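3.2 Households and sorting habits

The second part of the study looked at how people store everyday tableware when cupboard space is short. We recruited 105 households through Ziltach, a housing association that rents small apartments to students and young families. Each household filled in a storage diary in November and agreed to one home interview. The interviews were carried out by Gunhild Toft and followed the same guide as in the pilot.

Most of the households kept plates in a stack and bowls somewhere else. This matches what Gunnlaugsson found in an earlier survey of rented kitchens, where plates were treated as a group and bowls as single items. Our diaries add some detail. People with a wall cupboard put the plates on the lowest shelf and the bowls on the shelf above. People without a wall cupboard used whatever flat surface was near the sink, and a good part of them moved to plastic bins within the first few weeks of the lease.

Bins were not part of our original coding scheme. We added them as a separate category after reading the first set of diaries, and the earlier diaries were then coded again by a second reader. The two readers disagreed on 17 entries. Nearly all of these concerned bins that were used for both clean and dirty items on the same day. We settled them by asking the household, and where no answer came back the entry was left out of the counts in Table 4.

Stacking the bins themselves was common. A second bin underneath raised the upper one closer to hand height, and several people told us they had no other use for it. One parent said the lower bin "is just legs." Others kept things in it that they needed once or twice a year - serving dishes, a fondue set, spare lids - and accepted that the upper bin had to be lifted off first. Figure 6 shows a stacked pair with plates and a bowl kept together in the upper bin. 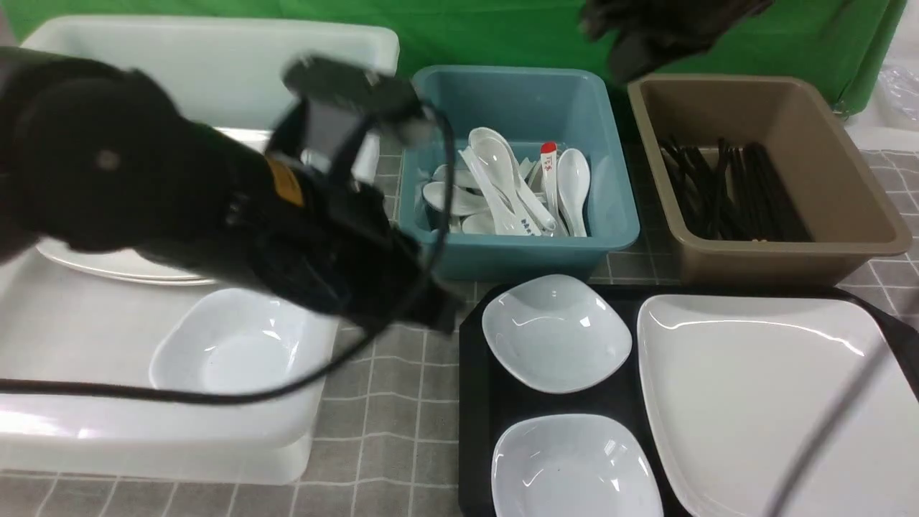 Department of Home and Consumer Studies
Figure 6. Mixed storage: a stack of white plates and a white square-rimmed bowl in the upper of two bins.

Mixed storage of this kind was the arrangement people complained about least. We had expected the opposite. In the pilot, bowls placed next to plates were described as being in the way, and the Kernico storage guide that we handed out at the start advises against it. In the diaries, however, the complaints were mostly about depth. A deep bin makes it hard to get a plate out from the bottom of a stack, and this was mentioned whether or not a bowl shared the space.

Translucent bins were preferred over solid ones. The reason given most often was that a person could check what was inside before lifting the bin down from a shelf. Two households had bought solid bins and then replaced them. We did not ask about price, and this should be corrected in later work, as the Flumeo bins sold in the local stores come in both types and may not cost the same.

There are some limits to this part of the data. The diaries were filled in by one person per household, usually the one who did most of the dishes, and other members may have seen the kitchen differently. Gunnlaugur Hafþórsson, who read a draft of this section, also pointed out that the lease length differs between the student apartments and the family apartments. We checked the main results for the two groups separately. The order of the storage types was the same in both, although the family group used wall cupboards more. Section 3.3 turns to glasses and cups, which were recorded on a separate diary page.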